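4. Règles d'exploitation de la cellule à deux bras

4.1 Objet et champ d'application

Cette section fixe les règles à suivre pour mettre en service, utiliser et arrêter une cellule Korkarness équipée de deux bras montés sur rail commun. Elle complète la section 3 (montage mécanique et raccordement) et ne remplace pas l'évaluation des risques de l'établissement. Celle-ci doit être rédigée avant la première mise sous tension, selon les principes de la norme ISO 12100.

Toute personne travaillant à la cellule doit avoir lu les paragraphes 4.2 à 4.6. Le responsable de cellule tient la liste des personnes habilitées. Sur le site de Jestberg, il s'agit d'Inese Kivi ; en son absence, Ivars Venckus.

4.2 Préparation de la zone de travail

1. Couper l'alimentation des deux bras et attendre l'extinction des voyants.
2. Contrôler le serrage des embases sur le rail.
3. Balayer le sol de la cellule. Les éclats et la poussière se glissent sous les pièces plates et faussent la hauteur de prise.
4. Vérifier que les câbles forment une boucle libre à chaque articulation et ne passent pas sous les pièces à manipuler.
5. Mettre en place les objets de l'essai conformément à la fiche de tâche.
6. Ranger dans les supports fixés aux parois ce qui ne figure pas sur la fiche et doit rester à portée de main.

Note : les supports de paroi font partie du volume à déclarer dans le modèle de collision. Tout panier ou râtelier ajouté, déplacé ou retiré impose une mise à jour du modèle avant la reprise.

4.3 Objets admis

Les objets admis dans la cellule sont rigides ou souples, sans arête coupante, fermés s'ils contiennent quelque chose. Les blocs de bois, les boîtes de conserve, les flacons avec couvercle et les peluches conviennent. Les récipients en verre et les aérosols sont interdits.

La masse maximale par objet est de 158 g pour une prise à un seul bras. Au-delà, la tâche doit être prévue à deux bras et validée par le responsable de cellule.

Pour les tâches d'assemblage à plat, la figure à réaliser est décrite dans la fiche par la couleur et l'orientation de chaque bloc. Une fiche qui indique seulement « former la lettre h » est insuffisante : deux opérateurs poseront les blocs différemment et les essais ne seront pas comparables.
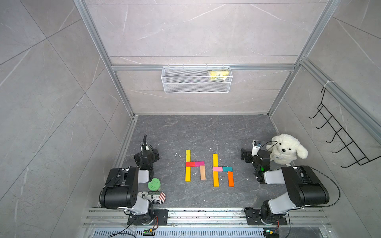 La disposition de départ est relevée avant chaque série et jointe au journal. Si un objet a été déplacé par erreur, on recommence le relevé ; on ne corrige pas l'ancien à la main.

4.4 Mise en mouvement

1. Vérifier qu'aucune main ni aucun outil ne se trouve au-dessus du rail.
2. Annoncer à voix haute « mise sous tension ».
3. Mettre sous tension le bras gauche, puis le bras droit. Attendre que le voyant soit vert sur chacun avant de poursuivre.
4. Lancer la prise d'origine, un bras après l'autre.
5. Régler la vitesse sur 40 mm/s pour le premier passage de toute nouvelle tâche.
6. Si le premier passage se termine sans contact imprévu, passer à 100 mm/s. La vitesse de 147 mm/s est réservée aux tâches déjà validées.

ATTENTION : les deux bras partagent le même espace au centre du sol. Ne jamais désactiver la zone d'exclusion mutuelle du contrôleur Sakalauskas, même pour un essai court.

ATTENTION : ne pas retenir un bras à la main pour éviter une chute d'objet. Laisser tomber l'objet, puis arrêter.

4.5 Intervention en cours d'essai

Toute entrée de la main dans la cellule se fait bras arrêtés et alimentation coupée. La pause logicielle ne constitue pas un arrêt : les moteurs restent sous couple et peuvent reprendre leur mouvement à la première commande reçue.

Quand un objet souple reste coincé contre une pince, couper l'alimentation, soutenir l'avant-bras par-dessous et dégager l'objet sans tirer sur le câble. Examiner ensuite les doigts de la pince. Des fibres prises dans le mécanisme se retirent à la brucelle, jamais à l'air comprimé.

4.6 Fin de série et journal

1. Ramener les deux bras en position de repos.
2. Couper l'alimentation dans l'ordre inverse de la mise en marche.
3. Noter dans le journal Flulora le numéro de fiche, l'heure de fin, les contacts imprévus et les objets abîmés.
4. Remettre les blocs dans leur boîte, triés par couleur.

Un contact imprévu entre les deux bras entraîne l'arrêt de la cellule jusqu'à la visite de Margus Avotiņš ou d'une personne désignée par lui. Le journal signé est conservé avec les fiches de tâche correspondantes.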